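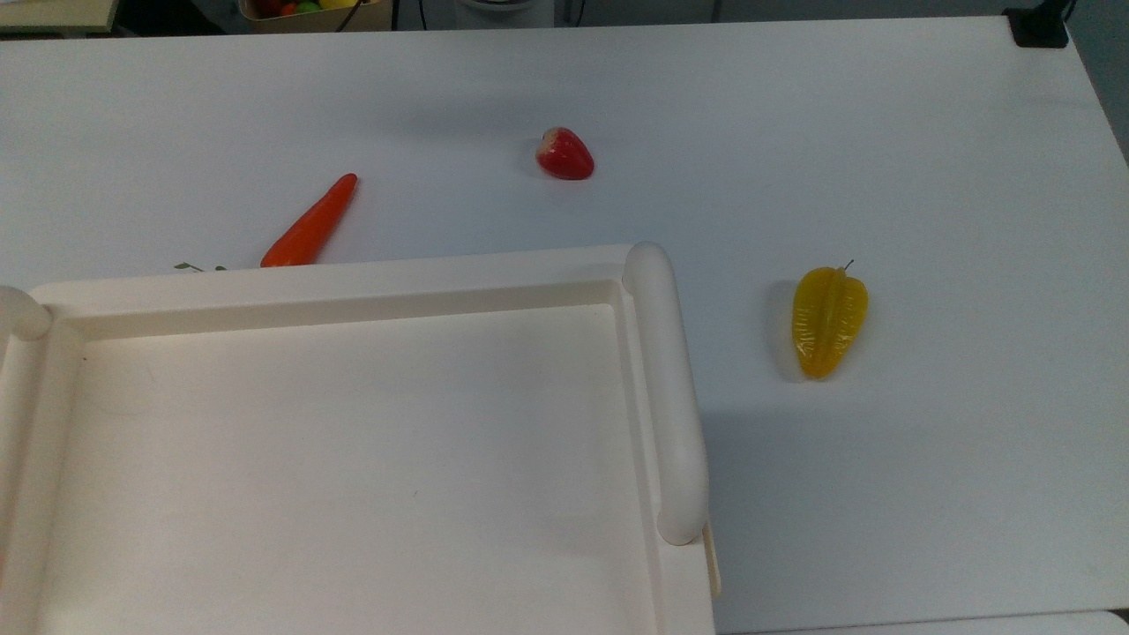

Clearing the table: can a machine do it for you yet?

Filed under Kitchen and Playroom Tips

I get asked this more than anything else now, more than how to get turmeric out of a benchtop, and I do understand why. You've got a carrot, a strawberry and a star fruit lying about on a big white table, a tray sitting right beside them, and all you want is for the one lot to end up in the other without you getting off your chair. It looks like the easiest job in the house! Any three-year-old can do it, although persuading a three-year-old is a separate page altogether.

So I've spent a good few evenings reading, watching clips and pestering the people at the Halham home show, and I've put down what I know, along with the tips I'd give you in the meantime, as most of them will make your life easier whether or not you ever own a machine with an arm.

What they do well already

Floors, first of all. The round vacuums are a proper household appliance now and I wouldn't be without mine (it's a Shokri, bought second-hand, and it sulks on the hall rug). Dishwashers and dryers are robots too if you ask me, only we've stopped calling them that. They all have something in common, which is that you bring the work to them in a form they like. You scrape the plates and rack them, you pick the socks up off the floor, and then in they go.

Picking up one firm object from a clear surface and putting it down somewhere else is also within reach. I watched an Akevard arm at the show do it over and over with a block and a dish, slow as treacle but quite gentle. It took 51 seconds by the clock on the stand to shift a single block. I could have cleared the breakfast table and wiped it down, but then I'd have had to stand up.

What they still find hard

Shapes, mostly. A carrot is long and thin at one end and wants to be picked up across the middle. A strawberry is small and round, and a real one bruises if you so much as look at it. A star fruit has those ridges, so a grip that's fine one way round will slide off the other way. Your hand sorts all that out before you've thought about it, and a machine has to work through every bit of it.

Shiny things are a bother as well. Glossy skins and white tables throw the light about, and a camera can lose the edge of what it's looking at. The fellow on the Akevard stand told me they'd had no end of trouble with a foil lid.

Then there are drawers. Opening one means finding the handle, pulling straight, and stopping before the lot lands on your feet. My own kitchen drawers stick in damp weather and need a hip. I can't see a machine managing the hip.

Tips for setting up a table that's easy to clear

These come from watching the arm struggle, and I've used every one of them at home with nothing cleverer than my own two hands.

Leave space between things. Items set well apart can be picked up one at a time without knocking the neighbour over. If you're teaching little ones to tidy, start them with a spread-out table and work up to the heap.

Use a tray with a raised rim. Rolling food stays put once it's in, and you can carry the lot off in one go. Handles on the two short ends or the two long ones, I don't mind which, so long as you can get your whole hand round them.

Put the tray down before you start. I know that sounds like nothing, but I used to fill my arms first and then go looking for somewhere to unload, and that's how you lose a good bowl.

Keep the work lit from 2 sides if you can manage it. One lamp gives you a long shadow, and small dark things hide in it.

Begin with the piece nearest you and work outward. You won't be reaching over anything, and your sleeve stays out of the jam.

Give each thing one home. Play food goes in the drawer, or in the box on top, but pick one and stick with it. Half the tidying squabbles in our house were over which tub the carrot lived in.

Wipe last. A damp cloth, a drop of dish soap, and a dry tea towel after it. If you've got scratches in a pale plastic tray, a paste of bicarb and water will lift the grey out of them, though it won't mend the scratch.

Should you save up for one?

I wouldn't yet. The hobby arm I liked best at the show was 900 dollars before you'd bought a camera or anything to bolt it to, and you'd need to enjoy fiddling with it of an evening, because fiddling is most of what you'd be doing. If you've a teenager who likes that sort of thing it might be money well spent. For clearing the table, a tray and a bit of a routine will see you right for a good while longer.

If you're tempted all the same, ask the seller to let you bring your own objects. Take a carrot, take something round, take something with an awkward shape, and put them down wherever you fancy. Ask for 5 goes in a row, moving the things between each one. A machine that can only do it with the pieces lined up on marks will be no use to you on a weeknight. And ask who stops it if it goes wrong, and how quickly. You want a button you can reach.

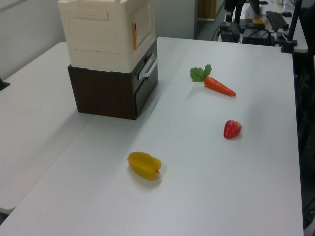 Comment from Madmont: I read your bit about bringing your own objects and did just that with the demo arm at our library. It coped with a tin of tuna and a lemon, then dropped a kiwi fruit three times running. My kids thought it was the best thing they'd ever seen and have been playing at being the arm ever since, so the playroom is spotless. Do you know if any of them can pull open a drawer, put something in and shut it again? That's the one I'd pay for.

Reply: Oh, I do love that, and please tell the kids I'll have them over to do mine! I've seen a clip of a drawer being opened and shut, a light one with a good big handle sticking out, and it went nicely. I haven't seen it done with anything heavy inside. If yours are stiff, rub a candle stub along the runners before you spend a cent on anything. Mine went a whole winter on one stub.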